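3.2 Where people keep their tea things

I went into this part of the study expecting storage to be the boring bit. My first round of home interviews in Urklow was meant to be all about brewing times and water, and I only asked about cupboards to get people talking. Well, they talked! I ended up with 145 usable interviews from Urklow and Mavow, and nearly every one drifted back to the question of what gets to stay out on the counter and what gets put away.

Trays came up over and over. Frans Baert, who shared the coding with me, had a label for it in our notes - "the parking spot" - and I've kept it here. A tray lets a jar or a pot live in plain view without looking like clutter (several people used the word "allowed").
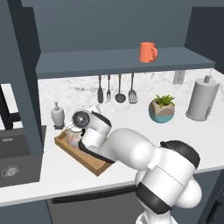 Older households in Mavow were stricter. They told me tea leaves belong in the dark, lid on, well away from the stove, and a few were pretty sharp about relatives who did otherwise. In Urklow the jar mostly stayed out all day and went back in the cupboard only when guests came, a habit I had guessed would run the other way around.

I don't want to lean too hard on this. We did the interviews in October, when people drink more hot tea anyway, and I'd love to see the same questions asked in summer. The Fuentealba survey (457 mailed forms, 200 returned) asked only about cupboards, so I can't line its answers up with ours on counter space.

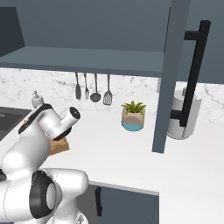 Figure 2. Kitchen countertop.

Counter space itself was harder to pin down. People in small kitchens said they had plenty, and people in big ones complained, so I dropped my plan to sort homes by size and went with how often the kettle was used.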